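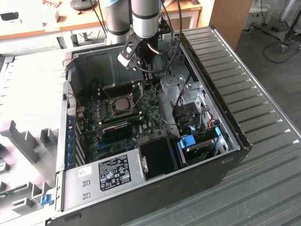
Hi again, friends! I'm finally back at my craft table after a slow couple of weeks, and I have a batch of November thank-you cards to share. Well, most of a batch. I planned on twelve, got to nine, and then decided nine was a perfectly good number of people to thank, ha!

So I started with the Wurell Falling Leaves stamp set, which I've had since last year and had only ever used for the one tiny acorn. (I do this all the time. I buy a whole set, fall in love with one little image and the rest never sees ink.) This time I made myself begin with the big oak leaf, the one that nearly fills the front of an A2 card. It's a solid stamp and solid stamps and I do not always get along. My first three came out blotchy in the middle. What finally helped was sticking a piece of fun foam under my cardstock and inking the stamp twice before pressing, and then pressing once more without moving anything. A stamp positioner is your best friend here!

For ink I used Moradi dye inks in a mustard, a rusty orange and a dark plum that looks almost black in the pad but stamps much softer. I did a bit of ink blending on the background before stamping, just mustard fading out toward the bottom, with a small blending brush and a really light hand. If you go in heavy at the edge you get that hard line, and no amount of blending will take it out again. Ask me how I know.

The cardstock is the 110 lb white from Gidano. I go back and forth on this one. It folds beautifully and it takes dye ink without feathering, but it's a warmer white than the photos on their site, so if you layer it over a bright white base it can look a little yellow next to it. For fall cards I love it. For Christmas I'll be using something else.
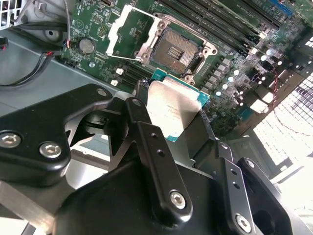

Then the sentiments. I wanted a gold "thankful" on all of them, so I heat embossed the whole lot in one sitting, which I really recommend if you're making several. Powder tool over every strip, stamp, powder, tap, set aside, and then heat them all at the end once the gun is properly warmed up. I keep a coffee filter under the cardstock to catch the extra powder and just fold it and pour it back into the jar. On dark plum strips the gold shows up so much better than it did on kraft. I tried kraft first and it sort of disappeared.

I cut the strips 5/8 of an inch tall, trimmed one end into a banner by snipping up the middle and in from each corner, and popped them up on foam tape. Two layers of foam tape on the leaf, one on the banner, so the banner tucks slightly under the leaf's edge. That little overlap is my favorite part of the design and I only did it because the first banner was too long to fit!

The one thing I'd change is the twine. I wrapped three of the cards with Tumano baker's twine in rust and white and tied a bow, and it's darling, but it makes a lump in the envelope and I'm pretty sure those three are going to need extra postage. On the rest I skipped the bow and did two plain wraps with the ends taped on the back. They mail flat and I honestly like them just as much.

I also got a lovely comment on my last post from Omid Arabzadeh, who wanted to know how I store my dies once they're out of the packaging. I use magnetic sheets in clear pockets, one set per pocket with the matching stamps on the other side, and the pockets stand upright in a bin sorted by season. Omid, if your dies are the really thin wafer kind, get the stronger magnet sheets. The thin ones let the bigger frames slide down to the bottom of the pocket and then you're fishing around for them. I label the top right corner with the set name so I can flip through like a recipe box.

Inside each card I stamped just the tiny acorn in the lower corner (of course I did) and left the rest blank for writing. I used to stamp a big sentiment inside too, and then I'd end up squeezing my note in around it in teeny letters.

Next up I want to try the same layout with the smaller maple leaf repeated across the front in a diagonal, maybe on a black base with the gold powder only. I've cut the panels already, so that should be up in a few days if my embossing powder holds out. Let me know in the comments if you'd like the measurements for the A2 layers and I'll type them up with that one. Thanks so much for stopping by!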